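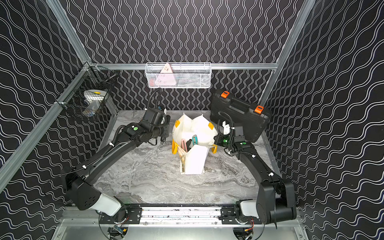
Call for Participants: Working Group on Operating Rules for Two-Arm Tabletop Cells

Posted Jun 29, 2025

Banesura is seeking participants for a working group that will revise its operating rules for two-arm tabletop cells. The current rules cover cell layout, cable routing, object placement and session records. They were written for single-arm cells and extended to two arms by an appendix in February. The appendix does not resolve every conflict with the main text, and the group will replace both with a single document.

Scope of work

Participants will review and redraft the following sections.

Section 2, Cell layout. Permitted positions for wall-hung baskets and other storage inside the enclosure. Clearance between stored items and the working range of each arm. Treatment of hard cases and other large objects left standing on the work surface.

Section 3, Cable management. Slack allowance at the wrist, spacing of cable ties along the arm segments, and inspection of cable loops that rise above the gripper. The present text gives one slack value for all joints. Sites using the Plarby wrist mount have reported that this value cannot be met at full extension.

Section 4, Shared workspace. Rules for tasks in which both grippers approach the same object, including soft-sided bags and open containers holding upright items. The draft must state which arm yields and how a stop on one arm is passed to the other.

Section 5, Exposed electronics. Covers, labeling and access for circuit boards mounted below the arm bases.

Section 6, Session records. Minimum content of a session log, and criteria for marking a session as void. The trial log used for the revision holds 3,000 entries, of which 2,912 meet the present criteria. Participants will review the remainder and recommend whether the criteria should change.

Out of scope: mobile bases, cells without an enclosure, and purchasing advice.

Who may apply

Applicants should have at least 2 years of hands-on work with robot arms, in operation, maintenance or safety review. Experience with written procedures is required. Programming experience is useful for Section 4 but is not required for the other sections. Operators who work shifts are encouraged to apply; meeting times will be set after selection.

Employees of Didenko and Brorkmont may apply but may not vote on Section 3, as both firms supply cable hardware to participating sites.

Time commitment

The group will meet online every other week. Each participant will be assigned one section as lead reader and one as second reader. One visit to the Banesura test site is expected. Travel costs are reimbursed under the standard schedule. Participants receive a fixed fee per completed section, paid on acceptance of the final draft.

How to apply

Send one PDF containing:

- a resume, no longer than 3 pages
- a short statement naming the section you prefer and your reasons
- one procedure, checklist or inspection form you have written, with confidential content removed
- a list of current employers and clients

Use the subject line "Two-arm rules" and send the file through the contact form on the Banesura standards page. Incomplete applications will be returned once for correction. Applicants will be notified of the result in writing.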